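Section 11: Starting a Neighborhood Time Bank

Fellusik keeps the ledger for a group of people who trade hours instead of money. One hour of dog walking is worth one hour of tax help, and your members will argue over that before they argue over anything else. Settle it before you touch the software.

11.1 Before you start

You need a group name, one coordinator with an email address they read, and at least 2 members willing to go first. The Nulcombe group opened with four people, all of whom offered guitar lessons. Aim for some variety.

11.2 Creating the ledger

1. Sign in and choose New Group.
2. Type the group name. It appears on every statement, so check the spelling. The Dustthorpe Time Bank was the Dustthrope Time Bank until January.
3. Set the smallest unit of exchange. The default is a quarter hour. Smaller units are allowed and regretted.
4. Enter a starting balance for new members. Most groups give two hours, so that somebody can ask for something on the first day.
5. Choose a debt limit. A member who reaches it can still earn hours but can't spend them.
6. Press Save. The ledger is now open and the starting balance is locked.

CAUTION: Deleting a group deletes its hours. There is no undo, and 121 hours of other people's babysitting is a hard thing to apologize for.

11.3 Inviting members

1. Open Members and choose Invite.
2. Paste in up to 101 addresses, one to a line.
3. Edit the welcome message. The one supplied was written by Ruba Hamdan, who has run the Salminen exchange for years and does not care for exclamation points. Add your own if you must.
4. Press Send once. The button is slow — it heard you.

Note: Invitations sent before May 31, 2021 have expired and must be sent again.

11.4 Recording an exchange

1. The person who gave the time opens Exchanges and enters the hours.
2. The person who received it confirms.
3. If they disagree, both entries are held until the coordinator steps in with tact or, failing that, the Override button.

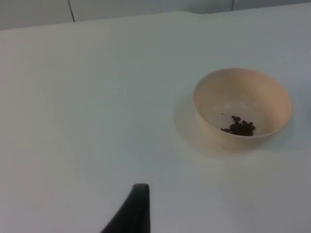
Can a member give hours away to someone else?
Any member with a positive balance can, from Exchanges, then Gift. The person receiving them sees the giver's name unless Anonymous is ticked.

11.5 Closing an account

1. Ask the member what should happen to any hours left over.
2. Move them to the common fund or to a named member.
3. Choose Close. Members who leave owing hours are listed under Outstanding, a page best visited in a good mood.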